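Sidum Workplace Services
Posted by the Facilities Desk, June

1/ The Facilities Desk is pleased to share the updated guidance on shared tables and plants at our Lorkside office. The guidance applies to all members, visitors and evening users of the second floor. Replies to this thread are read between 9 a.m. and 4 p.m.

2/ Shared tables are provided for common use. They are not assigned to any team, and items left on them overnight may be moved to the lost property shelf beside the elevator. Small plants and tabletop items supplied by this office are exempt and should remain in place.

3/ The wood-topped tables on the second floor were supplied by Bridau. Please use a coaster for hot drinks and a soft, slightly damp cloth for wiping. Spray cleaners should be applied to the cloth and never directly to the tabletop.

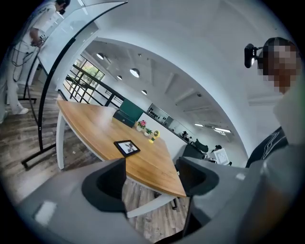
4/ A question received this week: How often should the potted plants on the shared tables be watered?

The Facilities Desk waters all table plants every Thursday-equivalent service round, once per week, before the office opens. Members are asked not to add water between rounds, as the pots have no saucers.

5/ Members who notice a plant in poor condition are asked to report it by dialing extension 316. Please state the floor and the nearest window. A replacement will normally be provided at the next service round.

6/ Flowering plants are placed toward the back of a table wherever possible. This keeps the working edge clear for laptops, notebooks and drawings. Should you need the full surface for a meeting, plants may be moved to the windowsill and returned afterward.

7/ Seating. Each shared table is issued with chairs from the common stock. Chairs may be borrowed for meetings elsewhere on the floor but must be returned by the end of the day. Stacking or hanging bags on the backrests is discouraged, particularly on routes leading to the exits.

8/ We have received several comments on summer temperatures near the windows. The blinds on that side will be serviced in July. Until then, members may bring a small personal fan, provided that it is switched off when the table is vacated and that any cord does not cross a walkway.
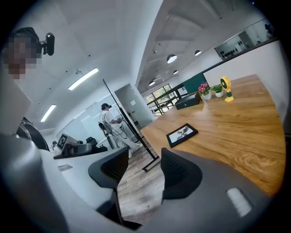 9/ Arrangement of tabletop items has been the subject of some correspondence, and the Facilities Desk wishes to confirm its position. Items should be grouped together at one end and kept low enough for colleagues to see one another across the table. The pink flowers and the small green succulent, set side by side in their white pots, follow this arrangement and may be taken as the model for other tables. Fans should likewise stand at the far edge, as the yellow and green one does.

10/ Floors. The wooden plank floor is swept each evening and must not be wet-mopped by members under any circumstances. Spills should be blotted with paper towels from the kitchenette. Larger spills should be reported on extension 316 at once so that the planks can be dried properly.

11/ Furniture with a heavy base should be lifted by two people and never dragged. Felt pads in a 40 mm size are available from the supply cabinet for anyone bringing in their own stand or screen. Please replace worn pads promptly.

12/ Whiteboards are to be cleared at the end of each booking. Notes marked "keep" will be respected for one working day only. Dry-erase markers are restocked by our supplier, Xu, at the start of each month, and requests for particular colors should be submitted in advance.

13/ Table bookings for groups are limited to 4 hours per day. Requests for a longer period should be sent in writing and will be considered according to demand. A booking covers the table and its chairs and does not reserve the surrounding floor space.

14/ The full guidance is filed as Notice 1255 and may be collected in print from the front desk at Lorkside. It replaces the notice issued in March. Members who hold a copy of the earlier version are asked to recycle it.

15/ The Facilities Desk thanks all members for their continued care of the shared areas. Suggestions on plants, seating and table layout are welcome in the replies and will be reviewed at the end of June.

We use cookies to remember your preferences and to improve this page. Accept all | Manage settings

Contact | © Sidum Workplace Services | Back to top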